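The **stencilled string logo** is the manufacturer's mark painted across the strings of a tennis racket. It serves no purpose in play. It adds a trace of weight, wears away fastest where the ball is struck most often, and has to be done again each time the racket is restrung, which in the case of a keen player is far more often than anyone would willingly repaint anything else. It is nevertheless found at every level of the game, from the show court to the car boot sale.

## Purpose

A racket frame is a poor place to advertise. It is narrow, curved and usually moving. The strings offer the only large flat area on the whole object, and although most of that area is made of holes, the eye fills in the rest quite obligingly at a distance. Close to, a string logo is a collection of short coloured dashes. From the far side of a court it is a word or a badge.

Players under contract are commonly expected to carry the mark of whoever supplies their racket. Some have carried it on a racket made by somebody else, the frame having been painted to match, and the stencil completes the disguise.

## Method

The stencil is a thin sheet of card or plastic with the logo cut out of it. It is laid on the string bed after stringing, held firmly, and dabbed over with ink from a felt or foam-tipped bottle. The ink used is thinner than ordinary paint and is meant to dry without gluing the crossings together, an aim it achieves most of the time.

The usual faults are well known:

- **Bleeding**, where too much ink runs along the string past the edge of the stencil.
- **Ghosting**, where the sheet slips and the logo is printed 2 times, slightly apart.
- **Inversion**, where the logo is applied the wrong way up. Opinion is divided on whether this is a fault, as the right way up depends on who is looking.

Most stringers let the ink dry before bagging the racket. Those in a hurry produce a second, fainter logo on the inside of the bag.

## Colour

Black, white and red are the ordinary choices, picked to stand out against the string. Black ink on black string has been tried, chiefly by people who had run out of the others.

## Club practice

Outside the professional game the logo is a matter of taste, and taste varies. At Halstead the club stringer applies one to every racket unless asked not to, and the form for asking not to is kept in a drawer. Sutter takes the opposite view and charges extra. The Morer indoor club went through a period of stencilling its own crest, a heron, which on an open string pattern was widely taken for an umbrella.

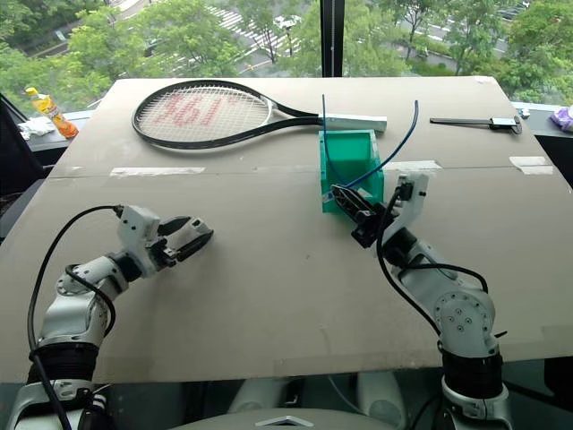
The heron was dropped after 8 months, but the club had ordered its stencils in bulk, and they are still used there as dividers in the lost property cupboard. A later attempt at plain initials fared better, being legible from both ends of the court and needing less ink.

## Wear and removal

Ink fades from the centre outwards. On a racket used 4 times a week the middle of the logo may be gone well before the strings break, leaving a rim of colour that means nothing to anybody. Solvent will take off the remainder, along with the finish of some strings, and few people bother. The common remedy is to go over the old mark with the same stencil, which rarely lines up.

## Collecting

Old stencils have a small following. The Ziner collection holds 694 of them, stored flat between sheets of tissue and catalogued by maker, then by size. Several are listed as unidentified, and one is now believed to be part of a cake-decorating set.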